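Setting up holiday pay and rates in Guda Rota
Section 4: Pay rates, age bands and the yearly change
Last updated 2025-05-24

Hello again! If you've come straight from section 3 you'll have your staff list in and your opening hours set, so we can get on to the part that everyone puts off, namely telling Guda what each person earns. I run the back office for the Prirdale cafés and I wrote this guide for our own managers first, then tidied it up for the other Weltis sites when they moved over. You'll want a cup of tea and your latest payroll sheet next to you. 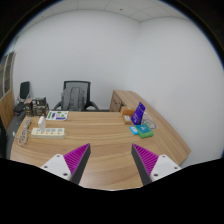
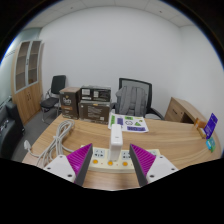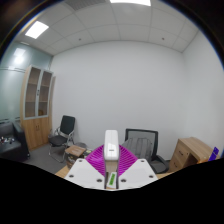

Before you start, check that you're signed in as a site manager. Shift leaders can see the Rates page but all the buttons are greyed out, and I once spent a good part of a morning blaming the browser before I noticed I was in the wrong account.

4.1 Adding your basic rates

1. Open Settings, then Pay, then Rates.
2. Press Add band. Give it a name your payroll person will recognise. Ours are Kitchen, Floor, Trainee and Under 18.
3. Type the hourly rate in pounds and pence. Leave off the pound sign - Guda puts it in for you, and if you add one as well it throws up error 1027.
4. Pick the start date. This is the first shift the rate applies to, so if your pay week begins partway through a month, use the first day of the pay week.
5. Press Save band, and wait for the green bar at the top before you go anywhere else.

Repeat that for each band. Most cafés need four or five. The big Corrigan site has more than that, mostly left over from the days when every kitchen job had its own rate, and I'd love to see that list get shorter (you know who you are!).

Note: the name of a band can be changed whenever you like. The start date can't be changed once a payslip has been made from it. If you've got it wrong, close the band and make a new one.

4.2 Age bands

The legal minimum depends on age, so Guda keeps an eye on birthdays if you let it. I'd let it.

1. In Settings, Pay, go to Age rules and switch on Watch birthdays.
2. Choose how many days' warning you want. I have mine on 30, which gives me time to get the letter out.
3. Tick Move automatically if you want the person shifted into the next band without you doing anything. Leave it unticked if you'd like to be asked first.

I started with the tick off and I've kept it that way, because I like to see the name come up and have a quick word with the person. Bigger sites will probably want it on.

Caution: birthday watching only works if the date of birth has been filled in. When we brought our old records across, 199 people came over and quite a few had that box blank. Go to Staff, press Filter, choose Missing details and work down whatever comes up. Do this before you run your first payroll in Guda, please, and not after.

4.3 When the minimum goes up

Put the new rate in as soon as it has been confirmed and let the start date do the work. You don't have to sit up until midnight.

1. Open the band and press Add future rate.
2. Type the new figure and the date it begins.
3. Press Check. Guda lists anyone who would still be under the minimum on that date.
4. Fix those people one at a time, or press Raise all to bring them up together.
5. Save, then print the summary and put it in your pay folder.

Have a look at the people just above the minimum too. If a trainee goes up and the person training them doesn't, you'll end up with the two of them on almost the same money, and you'll hear about it (quite rightly). Guda has a little report called Gaps that shows how far apart your bands are. I run it before I agree any new rates, and again in July when we look at the summer staff.

Note: a future rate shows in grey until its date arrives. It's still saved, so don't add it again. Two future rates with the same date will stop the payroll run.

4.4 Tips, breaks and other bits

Tips sit in their own place under Pay, Extras. Please don't add them to the hourly rate, however tempting it is to make things look neat on the payslip. Tips don't count towards the minimum wage, and mixing the two makes it very hard to show that you've paid people properly.

For breaks, go to Pay, Breaks and choose Paid or Unpaid for each band. If a shift crosses two bands - say someone does the lunch rush on the floor and then helps with prep - Guda takes the break setting from whichever band the shift began in. I don't love that, and I've asked for it to be changed, but for now you can split the shift in two if it matters.

Uniform costs are the other one that catches people out. A deduction for a shirt or shoes can drag somebody below the minimum for that pay period even when their hourly rate is fine. Guda gives you a yellow warning, and it will let you carry on past it. Don't! Stop and ring the Weltis pay desk on extension 2144 first.

4.5 Testing it

1. Go to Payroll and press Trial run.
2. Pick last month's dates.
3. Compare three or four people against their real payslips, including at least one under 18 and one who changed jobs partway through.
4. If the figures match to the penny, press Clear trial.

Caution: Clear trial and Confirm run are right next to each other, and they're the same shade of blue. Read the button before you press it.

If your figures are out by a few pence, look at the rounding setting under Pay, General, which should say Nearest minute. If they're out by pounds it's almost always a start date, so go back to 4.1 and check each band. Once the trial run is right you can carry on to section 5, which covers holiday pay for people with irregular hours.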